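October 10, 2026
Notebook, arm cell / dish task

Budget sheet goes to Inger Hviid before the November order round, so getting it all down now while I still remember which quote was which.

Asked for: 2 wrist cameras, 2 sets of fingers, one spare dish rack, cable management for the arm (whatever that ends up meaning). Ceiling is 2000 for the lot, shipping included. Controller upgrade is NOT in this, separate line, don't let anyone fold it in again.

Quotes so far
- Szekeres: cameras, fixed focus. Cheapest. Min order 10 on the bracket, which is silly, we don't need 10 of anything. Ask if they'll break a box.
- Widia: cameras w/ adjustable focus, nearly double. Long lead time.
- Weto: fingers only, will quote from a drawing. Yeison has the drawing, or says he does.
- Gresden: cable guides and clips. No answer to second email. Call.

Setup as it stands: wire rack with the drip tray on the tiled counter, yellow plate and gray plate in the dividers, pink plate flat out front. 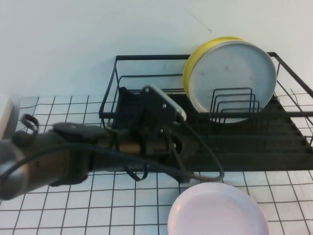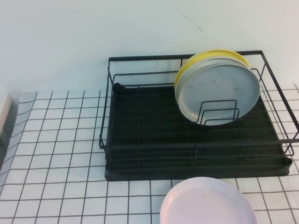 Fixed view for both of those, wrist view for the next two.

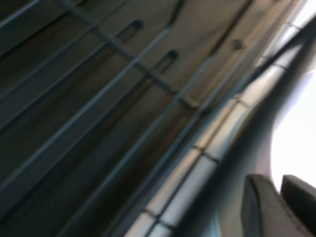
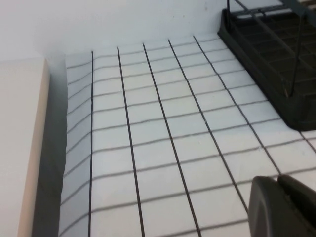 So the camera question first. Yeison Restrepo wants the Widia ones, says fixed focus is a false economy if we keep working this close to wire. I lean his way but then the fingers have to come down to one set, or the rack goes. Racks are cheap, doesn't save much. Could do one Widia now and one next year?? Two different cameras on the bench = two calibrations, two sets of everything, no. Both or neither.

Cables. Want guides that keep the loop in close to the wrist, enough slack left for full rotation. Measure the bundle diameter BEFORE calling Gresden, last time I guessed and we got clips that fit nothing.

Fingers: same length as now, slimmer tip if Weto can do it, has to get between divider wires with a plate already in the next slot. Ask about replaceable pads. Ask wether they charge setup twice if we split the order over two dates.

Rack: buy the same model. Don't let purchasing substitute, all the slot positions are taught on this one. Write that on the form in capitals.

Not buying: second fixed camera (existing one is fine), new plates, lights. Lights maybe later, ask Inger if there's anything left over in the facilities pot before spending ours.

To do
- bundle diameter, me
- drawing to Weto, Yeison, needs tolerances on it this time
- Szekeres re box split
- call Gresden
- get Widia lead time in writting, if it's past November the whole thing rolls into next year's money and we start over

Inger wants one page with a total at the bottom. Has two pages now. Cut the notes column.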